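Incidencia: comparativa de cámaras de muñeca para las manos Bement y Flarkix
Proyecto: Rao
Estado: abierta, pendiente de respuesta del proveedor
Prioridad: media
Fecha de apertura: 9 de mayo de 2026

Descripción. En las pruebas de agarre sobre tejido azul, el módulo de seguimiento pierde la referencia del dedo más próximo a la cámara. Se adjuntan capturas de las cámaras de muñeca.
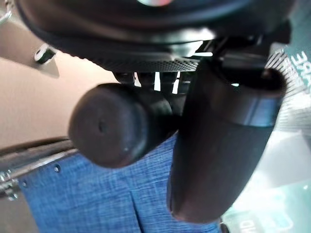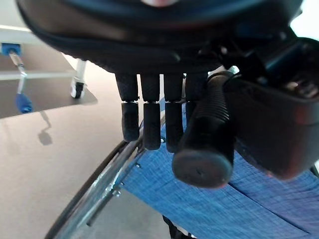 Capturas de muñeca, con tejido azul en el campo de visión.

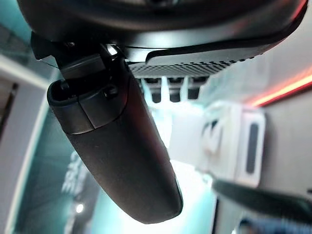
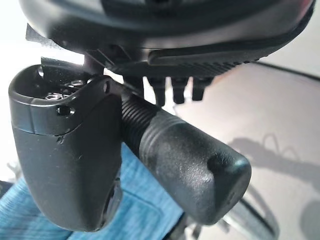 Entorno. Controlador Stivance, configuración de fábrica. Exposición automática activada en todas las cámaras. Serie de 100 ciclos por mano, con una pausa de 500 ms entre la orden de cierre y la lectura de posición.

Registro de actuaciones

1. Se repitió la calibración extrínseca con el patrón habitual. El error de reproyección quedó dentro de tolerancia, pero la pérdida de referencia se mantuvo en 13 ciclos de la mano Flarkix. La mano Bement completó la serie sin avisos.

2. Se intercambiaron los cables de datos entre ambas manos. Sin cambios. Se descarta el cableado.

3. Se fijó la exposición manualmente y se desactivó la ganancia automática. Los fallos de la mano Flarkix bajaron a cuatro. El registro del controlador sigue mostrando el aviso «contorno no cerrado» al iniciar la aproximación.

4. Se redujo la velocidad de aproximación al 40 % de la nominal. No se apreció mejora respecto al punto anterior y se restableció el valor original.

5. Se cargó en el controlador el modelo geométrico de la mano Flarkix facilitado por el proveedor. El archivo no coincide con la revisión instalada: la longitud de la falange distal difiere de la medida en banco. Se solicitó el modelo correcto.

Valoración provisional. Se atribuye la incidencia a la combinación de exposición automática y modelo geométrico desactualizado. No se considera necesario sustituir la cámara ni modificar su soporte.

Medidas vigentes. Hasta el cierre de la incidencia, las pruebas con la mano Flarkix se realizarán con exposición fija. Los resultados obtenidos con exposición automática quedan excluidos de la tabla comparativa. La mano Bement puede seguir utilizándose con la configuración de fábrica.

Pendiente. Recepción del modelo geométrico, prevista para junio, y repetición de la serie completa con ambas manos.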